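3. Storage furniture in small rented homes

3.1 Background

Most studies of household storage start from floor area. They divide the volume of cupboards and drawers by the size of the home and compare the result with a recommended figure. The method is easy to apply, but it says little about whether people can use the storage they have. A deep cupboard behind a bed counts the same as a shallow one beside the front door.

The present study looked at use. We visited rented homes in two districts, Cunby and Dinsa, and asked tenants to show us where they kept things they needed every day, things they needed once a month, and things they had not touched in a year. The homes in Cunby are mainly older buildings divided into apartments. Those in Dinsa were built as apartments and have fitted closets in the bedroom and hall. In all, 204 tenants took part. A follow-up interview was held with 37 of them in February.

Tenants in both districts relied heavily on freestanding pieces. In Cunby this was expected, given how few of the apartments have closets. In Dinsa it was less expected, and several tenants told us that the fitted closets were already full of the landlord's belongings or were too narrow for a coat hanger to hang straight.

3.2 Drawers and doors

We recorded each piece of furniture by type, height and means of access. Means of access was coded as drawer, hinged door, sliding door or open shelf. Pieces with more than one kind were coded by the kind the tenant used most, as reported by the tenant. Small cabinets placed on top of a table or desk were included, although earlier work has tended to leave them out as accessories.

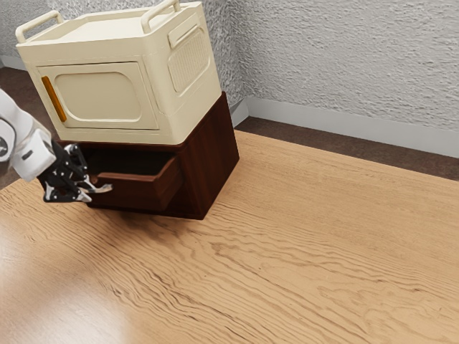

Leaving them out would have changed our results a good deal. Tenants with no room for another floor-standing piece often added storage upward, and the tabletop was the first surface they used. These small cabinets held medicine, chargers, bills, keys, sewing supplies and, in a few homes, all of a child's school papers. They were opened more often than any other piece in the home apart from the refrigerator.

Drawers were preferred for small items and doors for bulky ones, as one would expect. The reasons tenants gave were more varied. Some said that a drawer brings its contents out into the light, while a cupboard has to be searched. Others disliked drawers because they need clear space in front of them. In narrow rooms a drawer that cannot be opened all the way loses much of its use, and the back of it becomes a place where things are forgotten. One tenant in Cunby had moved her bed each time she wanted a winter sweater, and later gave the chest away.

3.3 Handles

Handles were not part of the original plan. They were added after the first visits, when tenants raised the subject without being asked. Complaints fell into two groups. The first concerned handles that stick out into a walkway and catch on sleeves, bag straps or hips. The second concerned handles that are hard to grip, mostly small knobs and recessed pulls. Older tenants and those with arthritis brought up the second problem more often.

Bar handles drew the fewest complaints about grip. A long vertical bar can be held at whatever height suits the user, and tenants of different heights in the same home found this convenient. A bar that curves away from the door leaves room for the fingers but also projects further, so it was liked in kitchens and living rooms and disliked in halls.
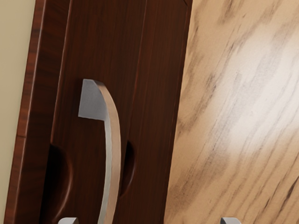

Figure 2. Curved metal bar handle mounted vertically on a dark reddish-brown wooden cabinet door.

Replacing a handle is a cheap change, and tenants are often allowed to make it when they may not drill into walls. Even so, few had done so. The usual obstacle was the spacing of the existing screw holes, which does not always match the handles on sale. Where the furniture belonged to the landlord, tenants also worried about losing part of their deposit over holes left in a door.

3.4 Limits of the data

Contents were reported by tenants and were not checked. We did not ask anyone to empty a drawer, and some declined to open certain pieces at all. Furniture kept outside the home, in basements or with relatives, was noted but not measured. Ages and prices of furniture were collected only in Dinsa and are not used here.

The coding scheme was adapted from the one Yulan Zeng developed for the Nornura housing survey. Her scheme has a single code for doors, which we split into hinged and sliding. Comparisons between the two sets of results should therefore combine our door codes first. Pieces from Kavlow, a maker of flat-pack furniture found in many of the Dinsa apartments, were coded in the same way as the rest, including those with doors the tenant had taken off and used as open shelves.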